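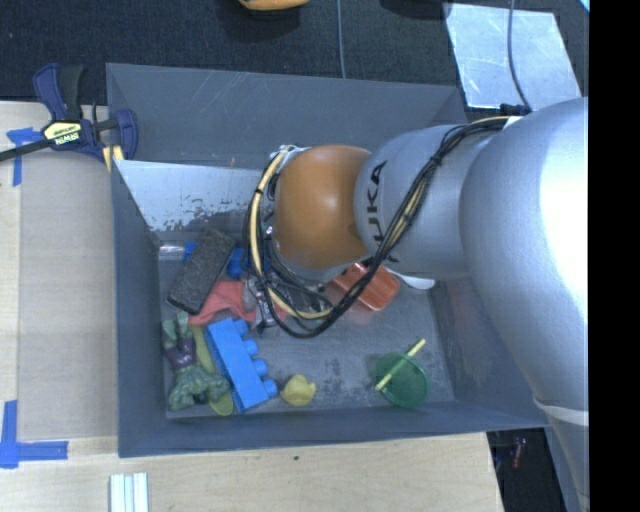
Jennylyn Tan hat schon Tee aufgesetzt, als ich in Flumitz ankomme, und redet los, bevor ich meinen Block gefunden habe. Seit drei Jahren tauscht sie mit anderen Eltern gebrauchtes Spielzeug, und ich wollte wissen, wie man mit so etwas überhaupt anfängt.

„Mit einem Streit“, sagt sie und lacht. „Mein Sohn wollte seinen Kran loswerden, ich nicht!“ Der Kran ging dann doch weg, an die Familie von Benjie Dalisay zwei Straßen weiter, und zurück kam ein Puzzle mit 99 Teilen (eigentlich hatte es 110, aber das hat sie erst am Küchentisch gemerkt).

Inzwischen machen 36 Familien mit, sogar eine aus Gredport. Ich frage, ob die Kinder den Sachen nicht nachweinen. „Klar, manchmal. Dann holen wir sie halt wieder. Ein Stoffhase ist viermal umgezogen, der kennt die Gegend besser als ich.“

Und was nimmt sie nicht an? Da muss sie kurz überlegen. „Alles, was Musik macht und keinen Ausschalter hat. Da bin ich gnadenlos.“ Ich denke an die Trompete meiner Nichte und nicke sehr heftig.

Der nächste Tausch ist noch im März, wieder bei ihr in der Garage. Wer mitmachen will, klingelt einfach, am liebsten nach dem Mittagsschlaf der Kleinen. Ich habe übrigens ein Kartenspiel mitgenommen und schulde ihr jetzt ein Bilderbuch.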